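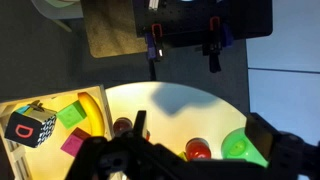
Blocks and a banana in the crate, the rest still out on the round table.

My sister-in-law, Daiane Magalhães, believes that every toy should have its own labeled bin, and she has 29 of them lined up on a shelf she ordered from Paltasetti. I love her dearly, and I have eaten many fine lunches in sight of that shelf, but I have come to believe in one crate. A single crate with slatted sides, low enough for a small child to reach into, and whatever fits goes in — the banana beside the green cube, the pink cube next to that, and never mind that fruit and blocks are different departments.

I came around to this in February, when I spent a long wet afternoon in Mostton helping my grandson sort. He was willing for perhaps two minutes. Then he wanted to know where a ball goes if it is red and there is a bin for balls and a bin for red things, and I had no answer for him (I still don't, and I've had plenty of time to think it over).

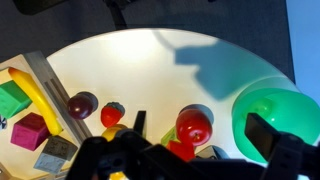
A plum and a strawberry that have spent the morning on the table can perfectly well spend the night with the building bricks. Children remember where they put a thing when there is only one place to put it, and they'll tip the whole lot out tomorrow in any case, because tipping it out is half the fun!

My neighbor Adalberto Araújo, who raised four in a small apartment in Dultport, tells me his mother used a soup kettle. I would not go that far, mostly on account of the noise. But I do wish we would let the little ones finish a job in one go, with a crate and a clear tabletop at the end of it, and save the labels for the spice rack, where I could use some help myself.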